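Can current machines restock shelves in a small shop?
Posted Oct 28, 2022

Siham Moussa
Our cooperative in Hollville operates a supply room with 22 shelving units. Staff members return small parts to the shelves at closing, a task that takes nearly 5 hours each week. The board has asked whether this work can be assigned to a machine within the coming year. We would appreciate replies from organizations that have reviewed the matter.

Tanen Facilities Office
Our office reviewed this subject in April. Fetching closed bins of one standard size is well within the ability of present equipment. Placing loose items of mixed shape on a deep shelf remains unreliable. We advise any applicant to request a trial in simulation, using the measurements of the applicant's own shelving, before signing a lease.

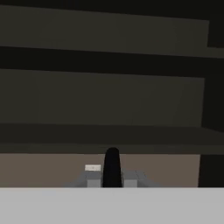 The trial should include small items set well back under a shelf board, where clearance is limited and a side wall restricts the approach. Our own trial consisted of 400 placements, and the failures were concentrated in the corners. We retained manual restocking for those positions and have not revised that decision.

Yip
No. We asked Helley for a quote and they do not serve small shops. Household models are further behind still. Label the bins and keep your closing staff.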